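Progress report to the Mandden fund, small arm and gripper trials
May 16, 2020
Prepared by Žofie Kolář

We're a good way into the comparison now, and I'm happy to say the cheap arm is holding its own! Since the February report we have run 84 pick cycles with each of the two grippers, the Rovik two-finger and the softer Chuang one, using the same 12 test parts. The Rovik is quicker on anything with flat sides. The Chuang does far better on the round caps, which surprised both of us.

Ottar Söderlund has rewritten the controller code so both servos start their moves together, and the motion is so much smoother for it. He also found that our old settings were sending position updates too slowly, so we moved to one every 12 milliseconds.

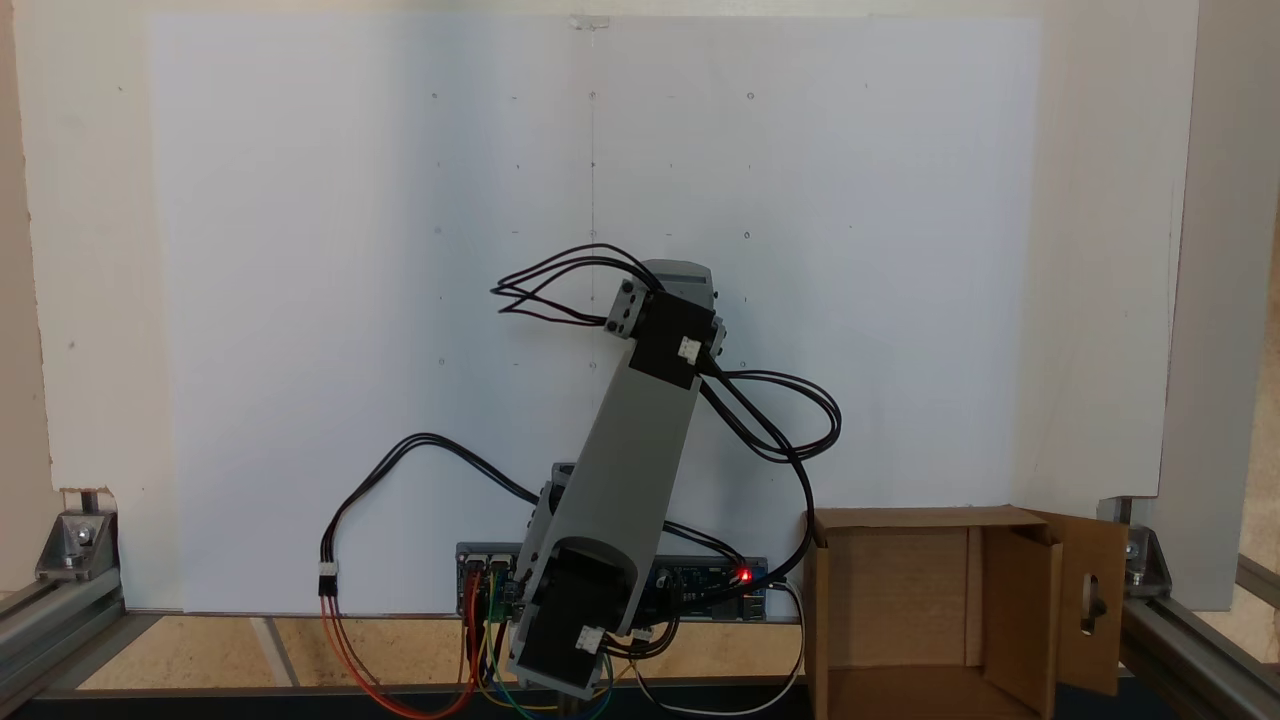

The arm in front of the white grid board, with the controller board mounted low behind it.

Cabling is the part I'd still call messy. The loops need enough slack for a full swing, and on long runs they pull a little at the upper servo. Ottar wants to try a lighter cable set from Kirkon (around 300 dollars with connectors), and I'd like to say yes.

Of the 3000 dollars set aside for parts, we have enough left to cover that. Next up is the endurance run, 300 cycles per gripper, and then the camera tests.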